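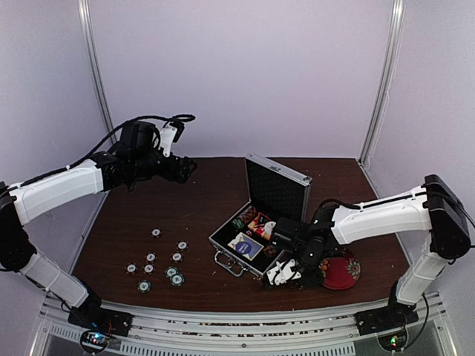
Unit 2: Reading long tide and sea level records

Required reading before section: the Lenach harbor packet, pages 1 to 40. Bring a ruler.

Most of you have seen a chart with a single line climbing from left to right and a caption saying the sea has been measured at some port for two centuries. Be suspicious of that line. A tide gauge measures the height of the water against the land it is bolted to, and the land moves too. Ports sink when groundwater is pumped out. Old glaciated coasts are still rising. The raw record gives you the two motions added together, and no amount of staring at it will pull them apart.

The Braltside series

Braltside is the usual classroom case. The record is said to start in 1814, but look at what was written down in the early years: high water only, read by eye from a painted staff, in daylight. High water alone tells you nothing about mean sea level unless you assume the tidal range stayed the same, and the harbor was dredged more than once. I would not use the early part for a trend. Some textbooks do.

Gaps

The later Braltside record is missing 304 months. The published version fills them in using the gauge at Riltham, on the other side of the headland. Is that fair? Maybe – the two agree well in calm summers. In February, with a strong onshore wind piling water into the bay, they don't agree well at all, and winter is when most of the gaps fall.

Terms to know

Datum: the fixed height that readings are measured from. If it was moved and the log doesn't say so, you will see a step in the data.
Relative sea level: water height compared with local land.
Storm surge: water pushed above the predicted tide by wind and low air pressure.

For section

Plot the Abreu annual means by hand. Mark any step you think is a datum shift and any you think is real, and write down what evidence would change your mind. "The trend looks smoother without it" is not evidence – I take off points for that one every year.

Next unit: satellite altimetry, and what it misses near the coast.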